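Section 4: Folding on the Bed

Skesthorpe House Manual, laundry pages
Updated August 6, 2023

Before you start

This section picks up where the dryer section left off. You should have one load of clean laundry, a basket, and a bed. If you do not have a bed, go to Section 5 (Folding on Your Knee) and accept our sympathies.

A wide bed is the best folding table you will ever own, and you already paid for it. It has one design flaw: you will want to lie down on it.

Setting up the bed

1. Strip off pillows, blankets, cats and paperwork. Put them somewhere you won't need to walk.

2. Push the bed up against a wall. Socks can then fall off on three sides only.

3. Pull the bottom sheet tight from the near corners first, then the far ones. Smooth it with the flat of your forearm. A crease down the middle is fine and can be used as a center line in step 8.

4. Pick a sheet in a pale, plain color. Beca Owen folded for a whole winter on a paisley duvet cover and is still missing a scarf.

Note: The basket goes on top of a washer or a dresser. Do not put it on the bed. A basket on a mattress leans, and then it tips, and then you are back at Section 3.

CAUTION: Never set a full basket on a machine that is spinning. It will travel.

Folding a T-shirt

The method below is the Mevent fold, named after the street where Vlasta Paulík learned it from her landlady. It gives you a flat packet that stands up in a drawer, or at least slouches in a dignified way.

5. Take one shirt out of the basket. One. Emptying the whole load onto the bed feels like progress and isn't.

6. Check that it is right side out. If only one sleeve is inside out, pull it through from the cuff end. If the whole shirt is inside out, reach in from the hem, grab both shoulders and pull.

7. Lay it down loosely on one half of the sheet and find the neckline. The ribbed collar is the easiest part to find by feel, and everything else hangs off it, so do not go hunting for sleeves first.

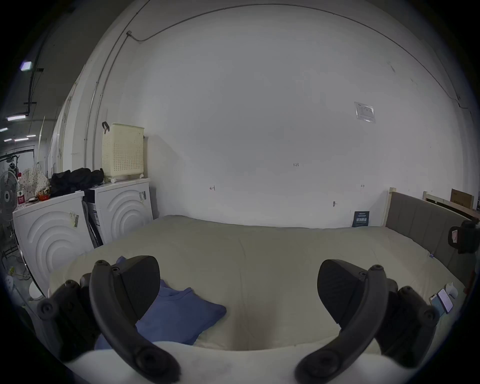

Fig. 4-1. Blue garment on the sheet with the ribbed neckline showing (step 7).

8. Turn the shirt face down with the collar pointing at the wall. Line up one side seam with the crease in the sheet, if you have one.

9. Spread the sleeves out and flatten the body from the collar toward the hem. Two passes with the hand will do. You are not icing a cake.

10. Fold one side in to the middle of the collar, then bend the sleeve back on itself. Repeat on the other side. If the two sides don't match, fold in the longer one a bit more and tell no one.

11. Bring the hem up to just below the collar, then fold in half again. Turn it over and move it to the far end of the bed.

Note: Start a new pile at 15 shirts. Taller piles have been tried. The record at Skesthorpe is 33, and it lasted until someone opened the window.

CAUTION: Do not sit down "for a second" before the basket is empty.

Troubleshooting

Shirt is wider than the drawer: Fold the sides in past the collar edges in step 10.

Collar is wavy: It dried that way. Tug it gently crosswise, then stop before it gets worse.

Shirt is still damp: Hang it up. Section 3 explains how you got here.

It is bedtime and the bed is covered: Put the finished piles back in the basket, upright, and carry on tomorrow. The Jenkins method (moving everything to a chair) is not supported by this manual.

Comments (3)

rellell_fan: Step 5 called me out personally. I have been dumping the load since college.

Beca Owen: It was not a whole winter. I did find the scarf, inside a pillowcase, in May.

T. from upstairs: Does the sleeve part work for long sleeves? Mine end up poking out of the bottom.

Shared 33 times

Related pages
Section 3: Getting It Dry
Section 5: Folding on Your Knee
Section 6: Fitted Sheets, an Apology
Section 9: Where the Other Sock Went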